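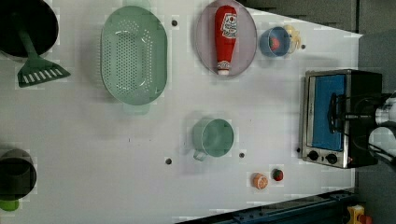
Visita a la planta de Koltumeck en Sepúlveda

Con fecha 25/05/2023, una delegación de la Asociación Flinia de Comercio de Menaje visitó las instalaciones de Koltumeck, dedicadas a la fabricación de utensilios de cocina y pequeños artículos para el hogar. Participaron 28 representantes de establecimientos asociados.

La recepción corrió a cargo de Bernardo Peixoto, director de planta, quien expuso la trayectoria de la empresa y la reciente ampliación del almacén. A continuación, el grupo recorrió la nave de inyección, la sección de acabados y el laboratorio de ensayos, donde cada modelo nuevo se somete a 200 ciclos de lavado antes de su aprobación.

Suscitó especial interés la línea Priva, destinada a cocinas de dimensiones reducidas y compuesta por 19 referencias. Martim Quintela, responsable de diseño, explicó los criterios de apilado y respondió a las preguntas de los asistentes sobre plazos de entrega, repuestos y embalaje - este último asunto ocupó buena parte del coloquio.

La jornada concluyó con un almuerzo en el comedor de la empresa. La asociación agradece a Koltumeck la atención dispensada e informa de que la próxima visita tendrá lugar en noviembre. Las inscripciones se tramitarán en la secretaría, por orden de solicitud.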